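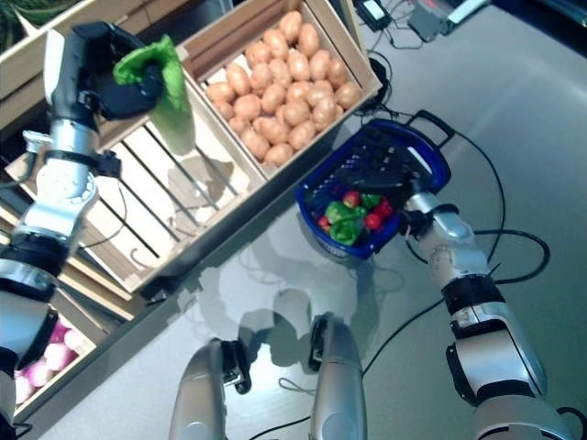 Mitlow Vegetable Share: Frequently Asked Questions

How does it work?
You pay up front, we grow things, and you collect a share between noon and 7 p.m. on your pickup day. A full share costs $54 a month. A half share does exist, but the waiting list for it is at 93 households and moves like a parsnip.

Can I choose what I get?
Within reason. You can list up to two vegetables you never want to see again. Everyone lists kohlrabi. Kirsten Kjærgaard, who plans the planting, has seen the lists and has planted more kohlrabi.

Why is there so much lettuce in July?
It was all sown in spring, when we were optimistic. It bolts if we leave it, so it goes to you.
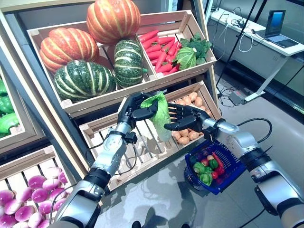 Wash it in cold water, dry it well and keep it in a bag with a paper towel. Treated this way it will last about a week, or until you find it again behind the mustard.

I'm going away. Can I skip a pickup?
Yes, with 12 hours' notice. You can also send a friend. Tell them your last name – "the usual one" is not enough for Haruna at the desk.

What happens to shares that don't get picked up?
They are held until 10 the next morning and then go to the Bjarnason Street kitchen, where they become soup. We can't get them back out of the soup.

Do you deliver?
Only to the Ginov building and the streets behind it. We tried going farther out once and met the bridge traffic.

Is it organic?
We don't use synthetic sprays, and we aren't certified. The slugs have raised no objection to either policy.

Can I return the crate?
Please do. Last year we lost nearly 195 of them, and Nanna has since seen several in use as bookshelves.

Who do I complain to?
Aba Tsikata reads everything that comes to the office address. Photos of bad tomatoes are welcome. Poems about them have been received and need not be sent again.

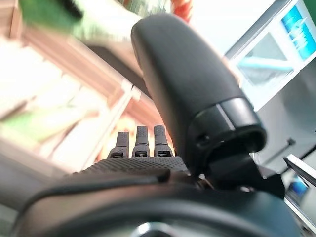 Close-up in black: dome, collar and bracket.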